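发件人：Thiện Võ
收件人：夹爪与腕部组件讨论列表
主题：Re: [gripper] 腕部相机挪位置之后，两套手指还怎么比？

各位好，赶着回，写得乱，见谅。

Hạnh Chu 写道：
> 上次你们说 Lirham 那套手指夹薄边比 Saltoline 的稳，但是没说相机装在哪。
> 我们这边相机一装到腕上，画面上半截全是本体，能看的地方剩不多。
> 想问三件事：
> 1）遮挡你们怎么处理，裁掉还是留着？
> 2）两套手指是同一个控制器跑的吗？
> 3）玻璃边那种目标，对比度够不够？
> Pauline 催我五月底前定下来买哪套，急。

先答 1。留着，不裁。裁过一版，后来标定的时候找不到固定参照，又改回来了。本体上那一排小齿其实挺好用，位置相对相机不变，相机松没松看它就行。Chibuzor 写了个小脚本，每次开机先对一下齿的位置，偏了就报警，不让跑。脚本在 MacLeish 那个目录下面，自己拿，注释很少，凑和看。

玻璃边的情况看这张：

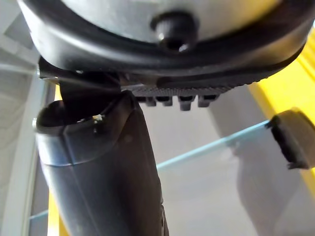
图1 腕部相机画面，手指后方斜着的细线是玻璃边

问题很明显吧。玻璃边就一条浅蓝绿色的线，大半还被手指挡着。右边那个深灰色块倒是清楚，所以我现在的做法是先找块，再顺着它往左下找线。直接找线不行，背后黄的灰的都透过来，边缘检测一堆假的。曝光往下压一点会好，压多了手指和黑边糊成一团，自己试吧。增益别开自动！！开了以后相机一动画面就跳，我查了一下午才查到是这个。

再答 2。不是同一个。Lirham 用的自带控制器，Saltoline 那套走的 Bamton 的板子，所以上次那个“稳”字请打个折扣。Khang Lưu 说得对，控制器不统一，比出来的是整套，不是手指本身。我们已经把力的上限都设成 85（控制器里的刻度，没换算成牛顿，别当牛顿用），闭合延时都补到 140 毫秒，这样勉强能放一起看。完整记录 2,000 次抓取，两套各一半，表格整理完再发，现在里面列名还是乱的。

3 的话，上面说了一半。玻璃不够，木边够。同一个地方换个视角：
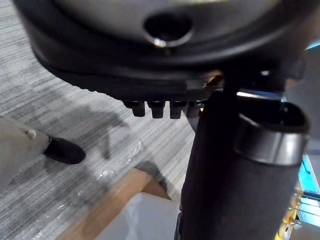

图2 另一视角，下方浅棕色木边，左下是透明塑料膜

木边颜色和里面白的那块差得开，检测基本不用调参。麻烦的反而是塑料膜，皱的地方全是白色反光点，阈值一低就当成目标。还有地毯的细条纹，缩小图像以后会出摩尔纹，我这边是先模糊再缩，有用。右边那点青色的光也要留神，做颜色分割的话先把那块区域屏蔽掉，Khang 第一版没屏蔽，结果夹爪老想往右走。

所以选哪套，我的意见：
主要夹木边、纸板一类，两套都行，买便宜的。
要夹玻璃，先别急着定手指，把相机位置定了再说。相机往外挪 2 厘米试试，支架图纸我可以给，Chibuzor 画的，孔位有一个偏了，要自己扩一下孔。
控制器我偏向 Bamton，日志详细，就是断线以后重连慢，得等。

还没测的：指尖胶皮磨损以后的情况，还有快速连续开合发热。谁手上有数据麻烦贴一下，格式无所胃，能打开就行。

Hạnh，你们相机是哪种镜头，广角还是普通的？广角的话我那个齿的脚本要先去畸变，不然必报警。回我的时候顺便抄送 Pauline，省得我再转一遍。

先这样，去换手指了。

Thiện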